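The Respite Coordinator at Kunholm Family Services has held the position for a little over three years. The program she directs arranges short periods of relief for people caring for an aging parent, spouse or sibling at home. It serves the towns of Fuson and Bakke and the rural addresses between them, and it operates from the agency's Clellance Street office. She spoke with the newsletter on a Tuesday afternoon, between a home visit and a staff meeting.

Her route to the position was indirect. She studied nutrition, worked for a hospital food service department, and later managed the meal delivery routes for the agency. It was on those routes that she first became aware of how many households included a caregiver who had not left the house in days. "We were delivering one meal, because one person was enrolled," she said. "The daughter who answered the door was often the one who had not eaten. We had no form for her."

The respite program was established the following year. A family that enrolls is assigned a trained companion, who comes to the home for a block of up to four hours. The caregiver may use the time in any way. The agency does not ask for an account of it, a policy the coordinator considers important. "Some people go to their own doctor's appointments, which they have been putting off," she said. "One woman told me she sat in her car at the lake and listened to the radio. Both of those are good uses of the service."

Enrollment begins with a telephone call and a home visit. During the visit a staff member reviews the daily routine, the medications that are kept in the house, and any concerns about walking, memory or mood. The companion does not give medication or provide nursing care, and families are told this at the start. Where such care is needed, the agency makes a referral and stays in contact until a provider is in place.

The first visits are the most difficult, in her experience. Many caregivers are reluctant to leave, and a number of them remain in the next room for the entire block. The agency permits this. Companions are asked to spend the first visit learning how the household works, and the caregiver usually goes out by the third.

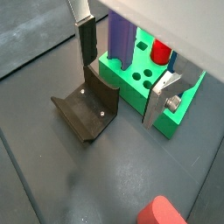 "I never push," the coordinator said. "If a husband has been doing this alone for six years, he has reasons for how he does it. He knows which cup she will drink from. We need to learn about the cup before we tell him to go to a ball game."

The program now serves 200 households. There are 14 paid companions on the schedule, most of them part-time, and the agency provided 600 blocks of respite during the last quarter. Demand continues to exceed what the staff can offer, particularly in Bakke, where driving distances are longer and fewer applicants live nearby. Families there can expect to wait for a regular weekly time, although a single block can often be arranged sooner when a caregiver is ill or has a death in the family.

Asked what she would change, the coordinator named transportation first. The agency reimburses mileage, but a companion who drives 40 minutes each way for one visit cannot take a second on the same afternoon. She has proposed grouping the Bakke visits on fixed days and expects to try the arrangement in May.

She also hopes to expand the caregiver lunch, which meets at 2 p.m. on the first Thursday of the month in the ground floor meeting room. The late hour was requested by the group, as it allows members to serve a midday meal at home before coming. There is no speaker and no set topic. Companion coverage is offered to anyone who needs it in order to attend.

"I thought they would want information," she said. "We had handouts on everything — sleep, legal papers, bathing. They took the handouts politely and then talked to each other for an hour and a half about their brothers and sisters."

The coordinator was asked how she responds when a family's need for the program ends, as it often does, with a death or a move to residential care. The agency keeps the file open for six months, she said, and the companion is encouraged to attend the service if the family wishes it. Former caregivers remain welcome at the lunch for as long as they choose to come. Several have done so for more than a year, and two have since completed companion training.

Families in the service area may request a home visit by calling the Clellance Street office on weekdays. Fees are set on a sliding scale according to household income, and no family is refused a first visit for inability to pay. Applications for companion positions are accepted throughout the year.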